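Why small towns should brag about their public restrooms

I have a test for any town I visit, and it has nothing to do with the main street or the bakery or how many flower baskets hang from the lampposts. I go find the public restroom. If it's open, clean and easy to spot from the sidewalk, I already like the place!

Prekcombe passed my test in August. It's a town of 2,000 people with one stoplight, and it has better restrooms than the city where I've lived for 29 years. The doors open at 8 in the morning. There's a hook for your bag (a real hook, at a height a person can reach) and a shelf by the sink so your phone doesn't end up in a puddle. I walked out grinning and then spent the whole afternoon there, bought lunch, bought a hat I didn't need, and stayed for the band.

My friend Sandrine Pichon thinks I'm a little nuts on this subject, but she has two kids under five and she plans every outing the same way I do. Where can we stop? How far is it from the playground? She skips Stamby completely now, and Stamby has a gorgeous riverfront. It also has one portable toilet behind the boat ramp, and it's locked half the time.
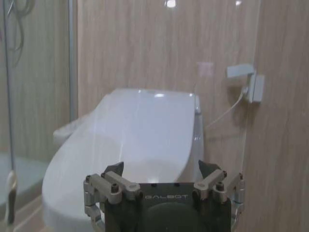
Think about who gets left out when a town shrugs this off. Older people stay home. So do parents with toddlers, anyone with a touchy stomach, delivery drivers, pregnant women, runners. My neighbor Costel Lazarević walked every morning for years, and he quit when the library moved its opening time to 10. He loved that walk. A key and a mop would have kept him on it.

I know the arguments on the other side. Restrooms cost money, they get trashed, somebody has to clean them. All true! Streets cost money too, and we plow them. Parks get trashed, and we send a crew out with bags. I'd love to see the same plain attitude here, with a line in the budget and a decent wage for the person doing the work, because it's hard work and it shows when it's done well.

And please, let's stop making people buy a coffee first. I like coffee, I buy plenty of it, but a cup of coffee is about the worst thing you can hand someone who's looking for a bathroom.

If your town has a good one, tell people. Put it on the visitor map in big letters, right next to the museum. Write to the town office and say thanks, too. I sent Prekcombe a postcard when I got home, and I'm going back next summer with Sandrine and the kids.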